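Newsletter > Spring Issue > Around the House

Getting the Linen Closet Back

Every April I promise myself that I will deal with the linen closet, and every April I find a reason to wash the car instead. This year my sister came to stay, asked for a second pillowcase, and got hit on the shoulder by a beach towel and a heating pad. So the two of us put on the radio and pulled the whole thing out onto the bed - every last washcloth - and I have to tell you, it was a much nicer afternoon than I had been expecting!

My first advice is to take everything out before you decide anything. We found a fitted sheet for a crib (my youngest is in college), a tablecloth from my mother's house on Mabaso Street that I thought had gone in the move, and 10 pillowcases that didn't match a thing. The tablecloth stayed, of course. The pillowcases went to the animal shelter, where they were very glad to have them.

After that we settled on three sets of sheets for each bed, one on, one in the wash and one on the shelf, and I keep each set folded up inside one of its own pillowcases so the pieces don't wander off. Small things like washcloths and hand towels go in open baskets, the kind with some air moving through them.
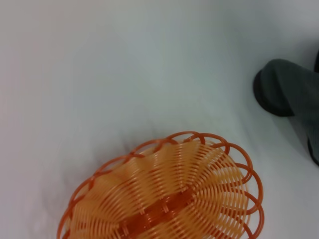

How often should towels that nobody uses be washed?

Twice a year is plenty for most homes, as long as the closet is dry. Shake them out, wash them warm with half the usual soap, and make sure they are dry all the way through before they go back on the shelf.

I also gave the shelves a wipe with vinegar and water and left the door open overnight. My sister wanted to put down lavender paper, but it makes me sneeze, so we compromised on a cedar block at the back. The spare blankets are up top now, and the heating pad has a hook of its own.

Comments

Brayden Bergeron: The pillowcase trick works great. We've done it for 5 years with four kids in the house.

mapleporch: Does the vinegar smell go away? My closet has no window.

quiltingdot: Mine was gone by morning, mapleporch. Just leave the door open.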